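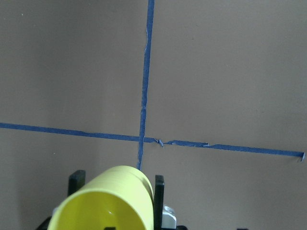
Why does an electric gripper let go of a part when the e-stop is hit?

It depends on how the gripper gets its power. If the e-stop cuts the tool supply and the fingers are back-drivable, the grip force is gone as soon as the motor is, and whatever was held can slide or fall.

Tahiri Forums > Grippers and end effectors > Telelis gripper opens on e-stop, dropped parts

benchrat_ok
ok need some help quick, I have to write this up before end of shift. Telelis two finger on an Illis arm. Hit the e-stop mid move, arm braked fine, held position, no problem. Fingers went slack maybe a second later and the part came out. Plastic part, weighs nothing, no harm done. But the same cell is getting a steel version of the job in July and I do not want that one coming out at head height.

Manual says "grip is maintained on loss of communication". Nothing about loss of power that I can find. Is this a fault or is it just how it is?

torquewrench92
Just how it is. Comms loss and power loss are two diffrent things. Drive keeps last force command if the bus drops. Kill the 24V and there's no drive.

benchrat_ok
then why did it hold the first few times?? We tested e-stop at install. 97 stops with a part in the fingers, it's in the sheet. 92 held. 5 dropped and somebody wrote "operator error" next to them. No idea what operator error even means for an e-stop test.

mossy_gearbox
Friction. Gearbox has enough drag when it's cold and greasy to sort of hold a light part with no power. Warms up, loosens up, lets go. I would bet your 5 were all late in the day. That's not holding, thats luck.

benchrat_ok
just looked. 4 of the 5 are at the bottom of the sheet so yeah probably. Fifth one is near the top tho

night_shift_pam
Check your finger pads before you blame the gearbox. We run the same hand at Skerkness and ours had gone shiny. Bare plate on round plastic has next to no grip, any loss of force at all and the part squirts. Swapped to rubber faced pads, drops went way down.

mossy_gearbox
Pads change how much force you need. They don't make force when the motor's off. Sorry but "way down" isn't an answer for steel over somebodys head

night_shift_pam
Didn't say it was. Said check them. Both can be true, he has a drop problem today with the part he's got

torquewrench92
What force are you running?

benchrat_ok
17 N. Can go higher but the thin wall ones go oval

torquewrench92
Then you've got no margin to start with. For the plastic fine. For the steel you need a new number, work it out for the worst case decel and not the nice slow program you tested with.

benchrat_ok
yeah decel is going to be worse. e-stop on this arm is category 1, it ramps down and then pulls power. Guess thats the second of delay I saw? Ramp, brakes on, then tool supply drops with everything else

ladderlogic_lou
That's your fault right there. Tool supply is fed from the same safety relay as the arm. Move it upstream so the gripper stays live during an e-stop. 10 minute job, did it on every cell we have.

mossy_gearbox
Please don't do this off a forum post. If the gripper stays live then a person with a finger in there has a live gripper on their finger. E-stop is supposed to take care of that too.

ladderlogic_lou
Staying live doesn't mean moving. It holds position. You inhibit the open and close commands in the safety program. It's allowed if your risk assessment says dropping the part is the bigger hazard.

mossy_gearbox
Inhibit in a safety program, on a hand with no safety rated inputs? The Telelis just listens to the bus. Any plain PLC bit can tell it to close. You'd be trusting the standard side.

ladderlogic_lou
17 Newtons isn't going to hurt anyone

mossy_gearbox
Today. He just said he needs more for the steel.

benchrat_ok
ok so I can't do either?

torquewrench92
You can do neither and get a hand that holds on its own. Spring closed, or self locking screw. Theres a version of the Telelis with a brake on the motor, check the suffix on your label. Holds with power off. You do need some way to release it by hand in case someone IS caught. Ours has a hex on the side you turn.

benchrat_ok
no suffix on ours. so no brake. great

night_shift_pam
Retrofit exists but we waited ages for it. Order now if July is real.

ladderlogic_lou
Still think you're all making this bigger than it is. Fence the cell, nobody's under the arm, part hits the floor, sweep it up.

benchrat_ok
cell is fenced on 2 sides. Other sides are a scanner. Steel part could bounce or roll out past the scanner line, it's round. And operators load by hand at the front

ladderlogic_lou
ok that's different, you didn't say that. Round and loaded by hand, get the brake.

mossy_gearbox
Agreed on something at last. Also go back and fix that test sheet. "Operator error" on a dropped part is the kind of thing that gets read as a pass by whoever signs the steel job off.

benchrat_ok
already crossed it out and initialed, put "grip lost on power removal, cause open". Dated it 11th November so there's no argument over which version. Speed is capped and the steel job is on hold for now

torquewrench92
When you retest, do it hot. Run the cell a couple hours first. And do it with the arm fully stretched and wrist pointing down, worst direction for the part. Pull the tool plug too, not only the e-stop. A broken cable gives you the same drop and no relay wiring will save you from it

benchrat_ok
didn't think of the cable. We had one go intermitent at the wrist in the summer, replaced it and forgot. Wonder if that's the odd one near the top of the sheet

mossy_gearbox
Could be. Wiggle it while holding a part and watch the supply voltage in the Illis log. Not with your hand under it

benchrat_ok
wiggled it. voltage dips on the log when you bend it at the connector toward the flange. Part stayed put but the dip is there plain as day. New cable ordered along with a quote for the brake version. Will post the hot test when its done, gotta run

night_shift_pam
Ask them for the long strain relief, the short one is what kills that connector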